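Projects > Halla Sorting Room > Progress reports

Filed under: Grant updates, Community stores

Progress report to the Rizvi Fund, 10 Nov 2021
From Tsz-kin Tsai, Halla Sorting Room

Hello all, and sorry this one is a bit longer than the July report, there's been a lot going on! The short version is that the basket system is in, people are using it, and we still have some of your money left. 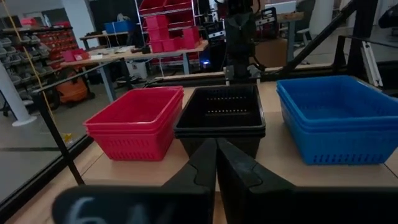
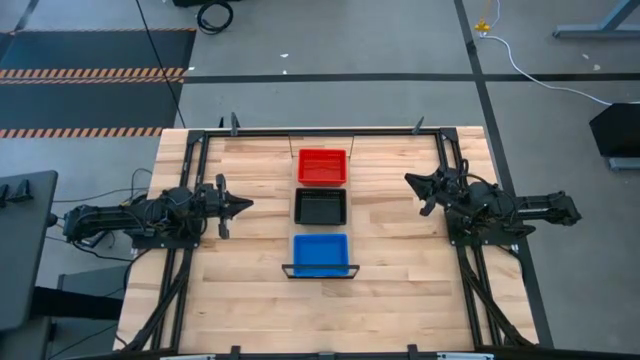

The big job since July has been getting rid of the cardboard boxes. You'll remember from your visit that everything small (buttons, plugs, batteries, odd bits of cutlery) lived in boxes with the writing rubbed off, and if you wanted one thing you tipped out three boxes to find it. We've gone over to plastic ones in red, black and blue, with slots in them so the dust and crumbs fall through and we can rinse them under the tap. Red is for things to be checked, black is for mending and blue is ready to go out. It sounds very simple and it is, but we argued over it for two whole evenings (I wanted green for ready, and lost, as Brerna only had the three colours in stock).

Now the money. The baskets came to £851 including delivery, and we spent £129 on labels, a label printer and spare rolls. That leaves £1429 of the grant, most of which I'd like to put towards the shelving. Kivero have been round to measure up and have promised a written quote, but it hasn't come yet. I'll send it on as soon as I have it, and I won't order anything before you've had a look.

What's gone well: new helpers pick up the colours in one shift, where the old boxes took weeks to learn. The baskets nest nicely, too, so the empty ones take up hardly any room, and wiping down the table at the end of the day is much quicker.

What hasn't: the labels. They peel off after a couple of washes, whatever the packet says, and I've been sticking them back on with parcel tape. We also ran short of black ones in October when a big load of lamps came in and they all wanted new plugs. For a fortnight we had mending in red baskets with a scrap of black ribbon tied on, and yes, things got muddled. I've asked Brerna for a price on 2 more stacks of black.

Before the next report I want to get the shelves up along the back wall, find a label that stays put, and write the sorting rules out on one sheet for the door. If any of you would like to come and see it all working, mornings are best, and do let me know first so I can move my bike out of the hallway.

Tsz-kin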